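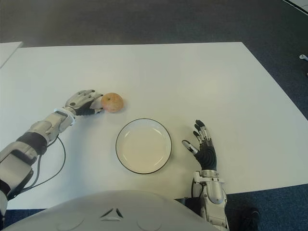

The shared workshop in Troltdale opens at two in the afternoon, and Pavithra Thampi is usually the first one at the door. In February she and Ilango Warrier began to build a robot there after work, with used parts and a kit of hands they ordered from Zultaseo. The project is named Masilela.

The first goal sounds very small: one apple must go from the table to a plate. Each hand has five fingers, and every finger needs its own limit for force. If the limit is too low, the apple slips away. If it is too high, the skin of the fruit is damaged. Pavithra keeps all the values in a paper notebook — she does not trust the laptop with them — and by spring she had written down about 165 trials.

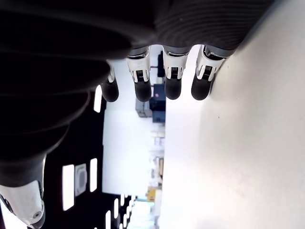
According to Prakash Naidu, the two of them should have started with a simple clamp with two jaws, and they would have saved three months. Pavithra has heard this opinion many times. She answers that a clamp would teach her nothing about thumbs.

The thumb is indeed the difficult part. It must arrive opposite to the fingers at the right moment, and in the first version of the program it always came late. Ilango rewrote the timing, and then he rewrote it again. 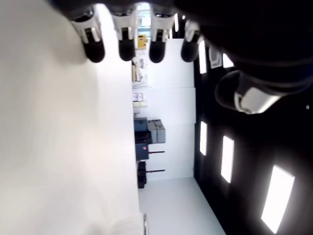 After the second rewrite the thumb and the fingers began to close together, and the work moved to the wrist. The cable there was too stiff and pulled the hand a little to the side. They changed it for a thinner one, and now they look for a better way to guide it along the arm. The plate comes after that.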